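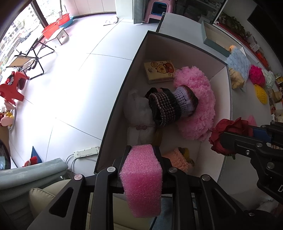 Drinddale council contracts row, who's following this?

4 min read

marrowfat52
So the audit people have finally gone into the Drinddale council offices. Two boxes of papers out the side door before lunch, my sister in law works over the road and saw it. It's the road resurfacing money again. Six jobs, all to the same firm (Jedell), all priced just under the amount where you'd need proper sealed bids. Anyone know more?

tollgate_pete
Been coming since January. Jedell got the Lirnport road, then the bypass drains, then the school car park. Never saw a notice up for any of them. You're meant to publish.

Henbit
They did publish. It was on the notices page, I looked at the time. Small print but it was there. Not saying its all fine, just saying that bit is wrong.

tollgate_pete
Which one? I've got the page saved for the drains and there's nothing.

Henbit
The car park. Didn't check the drains tbh.

tollgate_pete
Right so one.

quillon
Can we slow down a bit. An audit visit isn't a charge. My old department had one over mileage claims and it came to nothing, took 6 months and everyone was miserable. Papers get taken away so they can be copied. Normal.

marrowfat52
Mileage claims aren't a road though are they

quillon
No, but same principle. Wait for the report.

Bess at Wiriya
We always wait for the report. We waited for the report on the Wiriya footbridge and when it came half of it was blanked out. I put in a request for the full thing, got a letter saying commercially sensitive. For a footbridge! I've lived this end for 55 years and the path to it still floods every winter, so whatever they paid for I'd like to know what it was.

dunlin
Does anyone know who signed them off? Is it the officer or does it go to the cabinet member?

Henbit
Under the limit it's the officer on their own. Over, it goes up. That's why people are on about the prices, if you keep a job small it never gets in front of a councillor.

dunlin
ok ta. So the councillors might not have known

tollgate_pete
Might not have asked. 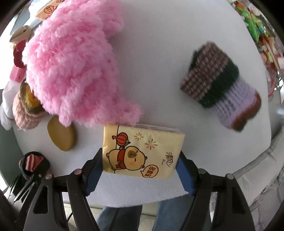
UPDATE, page 2

marrowfat52
Right, been to the public session this evening, got in late because the parking was shut. Notes off my phone so excuse the state of them.

- Chair read a statement. Council is "cooperating fully". Didn't name Jedell once
- head of highways not there. On leave apparently, no date for return
- Ertuğrul Güneş asked from the public seats whether the remaining Jedell work would be paused. He runs the hardware shop on the Lirnport road and lost a lot of trade when it was dug up the second time. Was told they'd write to him
- he asked again. Told again they'd write to him
- someone asked who picks the firms for the small jobs. Answer was "officers, following the rules". No more than that
- item closed, on to bins

Güneş was good, kept his temper better than I would of.

quillon
Thanks for going. Pausing work is awkward though, if there's a contract signed and you stop it you can end up paying for nothing.

tollgate_pete
We've been paying for nothing, the Lirnport road's already breaking up by the garage.

quillon
I drive it every day and it's fine past the garage. Before the garage, yes, bad.

Bess at Wiriya
Did they say anything about Wiriya?

marrowfat52
Not a word sorry Bess. I'd of asked but they cut questions off after around 52 minutes and I was well down the list.

Henbit
Worth saying the accounts are open for inspection for a few weeks each summer. You can go in and ask for invoices, anyone on the electoral roll can. I did it over the playground and they were quite decent about it, gave me a desk and a kettle. You do need to write first and say which ones.

dunlin
Would they let you see them with an audit on?

Henbit
Don't know. Might say no if the originals have gone. They should have copies.

tollgate_pete
Should.

Bess at Wiriya
I'll write. Footbridge and the drains both. If somebody can give me the job numbers off the notices page I'll put them in.

tollgate_pete
Drains isn't on there Bess, thats the whole point. I'll message you what I've got from the ward newsletter.

quillon
I still think some of you have decided already. Small firm, local, does the work cheap, gets asked back. Happens everywhere.

marrowfat52
Was it cheap?

quillon
I don't know. Nor do you

marrowfat52
True. Next session is the one with the budget papers, I'm going if anyone wants a lift from Drinddale. Room for two in the back, leaving at half six.

dunlin
Me please. Can you get me by the chemist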